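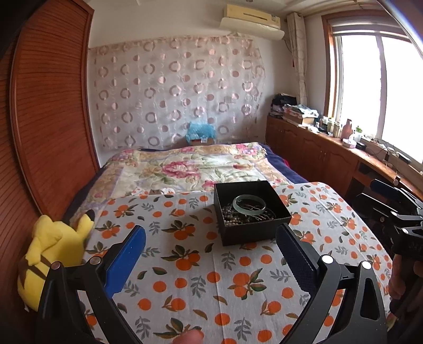

Pullent is a set of written records for sorting mixed household jewelry at home. Each record covers one container and lists its contents by type: bangle, bead strand, fine chain, loose piece. The records were written for Plandari, a home inventory format, but they can be read in any text editor. Containers are recorded as found, before anything is untangled. In the open square black box, for example, the pale green bangle lies on top and is entered first; the small brown, gray and tan beads and the tangled thin strands under it follow as separate lines. A patterned tablecloth is acceptable as a work surface. Enter it under "surface" as cloth, printed.

Contents

records/ One text file per container, 19 files
terms.txt Word list for types and colors, 300 entries
surfaces.txt Allowed values for the surface field
CHANGES Change log

Fields

container: shape, color, open or closed
surface: table, bed, floor, tray
top_item: the piece lying highest in the container
items: one line per piece or heap, type first, then color
tangled: yes, no, unclear
note: free text, optional

Heaps

A heap is entered as one item until it has been separated. Do not estimate the number of beads. If two heaps overlap, enter both and set "overlap" in the note. Strands that cannot be followed from end to end are entered as "strand, unclear".

Color and material

Color is recorded by eye. Material is left out unless the piece carries a mark. Use "pearl-like" and "jade-like" for appearance; "pearl" and "jade" are rejected by the checker. Silver as a color is written "silver-colored".
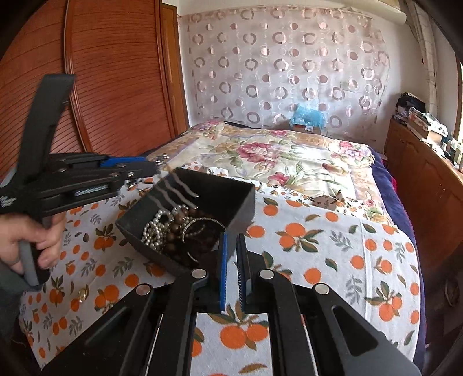 Page last changed: July, revision 6

Work on a bed

Set "surface" to bed when the box rests on bedding. Pale pearl-like beads in coiled loops and larger brown beads lying partly over them make two lines, both with "overlap". A thin patterned bangle is one line: "bangle, silver-colored, patterned".

Known problems

Files from the Erkico import use "bracelet" for both bangles and chains. They have not been corrected.
Lines longer than 20 words are cut by the older Plandari reader.
"unclear" and "unknown" are both present in the tangled field. Treat them as equal.

Maintainer: Đinh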